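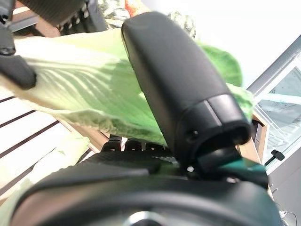
2/ Right, so, soup. When I moved out to Clistgate I knew not one neighbour, and in the first week Mererid Bellis from across the road left a pot on my step with a note saying to bring it back whenever. I took a whole fortnight (sorry, Mererid!) and when I finally did, she sat me down and we talked until dark.

3/ Now there are 4 of us who swap dinners on a Friday. Ernő does dumplings, Orsolya does anything with paprika, and I do whatever's cheap at the Burkberg market, which my neighbours are very kind about.

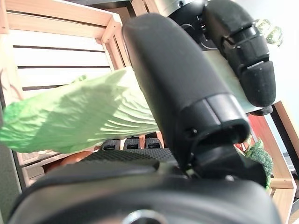
4/ My favourite part is the doorstep chat, which starts with the food and ends up at somebody's knee operation or the colour of the new bus shelter. I've learnt more about this street in 30 minutes holding a hot dish than in a year of waving. Last week it was all about leaves, the kind that go nearly white towards the thick rib, and whether you slice that bit thin or save it for stock. Mererid saves it. I've come round to her way.

5/ Anyway, if you've got a neighbour you only wave to, take them some soup. They'll have to bring the pot back!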